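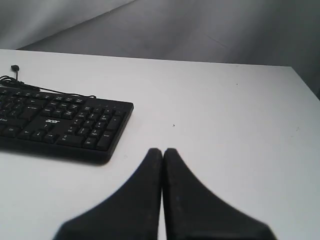
Posted by Samira Nassar on 2 September 2025 | Filed under: manipulation, data, typing

I've been putting off writing up the key pressing work until the numbers stopped moving, and they have mostly stopped moving, so this is where it stands.

The task is simple to describe. The arm gets a short string and has to type it on an ordinary keyboard with one fingertip. We picked typing because scoring is free. The computer on the other end of the cable logs each key and the time it arrived, and you don't need a person to watch video and decide whether a grasp was good.

The first policy was trained on 1,718 teleoperated presses. Adom Abugri did most of the driving and Joelle Srour did the rest. That policy got the right key 61 per cent of the time on keyboard positions it hadn't seen. Nearly all of the misses landed on a direct neighbour, usually the key one row towards the robot. It knew which key it wanted. It just couldn't place the tip to within half a key width.

My guess was that we needed more data, so we collected more, up to 2,830 presses. Accuracy went to 66. That was a lot of afternoons for five points.

What helped was changing what the policy predicts. Dalal Azar suggested splitting the press into two stages. In the first, the arm moves to a hover point above the target, and the wrist view is used to estimate the sideways offset between the fingertip and the key centre. In the second, it corrects by that offset and goes straight down with the sideways motion locked. The old policy was steering all the way to contact, and by then the finger was hiding the key from the wrist view, so the last bit of travel was close to guesswork.

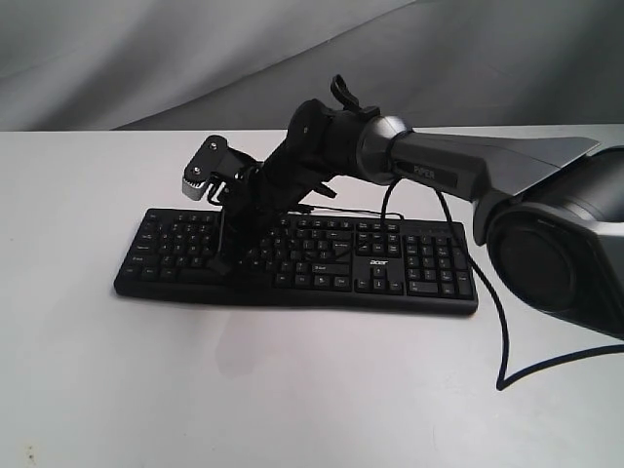

The Piper arm with its finger down among the letter keys.

With the two-stage version and the same 2,830 presses, we get 89 per cent on unseen positions. Training on only the original set gives 86, so the extra collection bought us three points.

A few details for anyone trying to repeat this. Hover height matters more than I expected. Too high and the offset estimate gets noisy, too low and the finger covers the label. We ended up at 80 mm and left it there. We move and rotate the keyboard between batches, and the policy is never told its pose. Presses held long enough to repeat a character count as failures, which costs us a point or so. The space bar is left out of the scores for being too easy.

The numeric keypad is still the weak spot. Those keys look much alike from the wrist, and if the estimate starts one column off, the correction happily centres the finger on the wrong key. Mark Anthony Lumbao is trying a version that also looks at the second camera before committing to a column. Early runs are better on the keypad and slightly worse on the letters, and I don't know why yet.

I also haven't tested a different keyboard. Everything above is one model, so please don't read it as a claim about keyboards in general. There's a laptop in the queue, with flatter keys and less travel, and I expect the numbers to drop.

Code and the press logs should be up in December, once Joelle has finished cleaning up the timestamps.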